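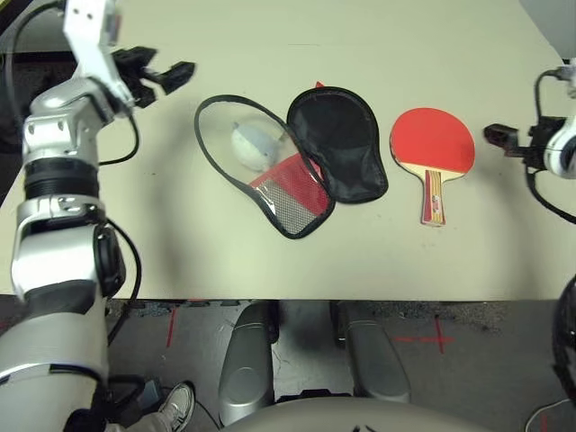
Okelness, 10/6/19

Print | E-mail

Up at five, van loaded by half past. Forgot the gaffer tape. Went back for it, forgot it again, bought more at the garage.

Sports hall bigger than the drawings said. Kindanura finals, indoor, seats out for 2,000 and a camera platform somebody had put bang where our left hang was meant to go. Moved the hang. Peadar Flanagan not happy, said so at length, then moved it with me.

Rig up by eleven. Lost 2 motors on the back truss, one came good after a thump, the other didn't. Swapped it for the spare from Sheehan. Must ring them tomorow about the bill.

Lunch a cheese roll, standing.

Screen went in after that. 55 panels, one with a dead corner, so that went bottom row behind the flowers. Aoife Brophy did the content on her laptop in the corridor as the control desk had no power till three. Wrong phase. My fault, wrote the label myself in April and never checked it.

Sound check short. Hall very echoey when empty, brought the delays down a touch, left it. Announcer wants his own voice louder in his own ear. They all do.

Doors at six. First walk-on cue late by a second or so, smoke went early, crowd cheered anyway. Lights good. Really pleased with the blue wash, kept it for the medals as well.

Out of there gone midnight, 597 on the clock since the Primden job and the van making that noise agian. Feet terrible. Peadar slept the whole way.

To do: motor, Sheehan, new labels, wash hi-vis.

Print | E-mail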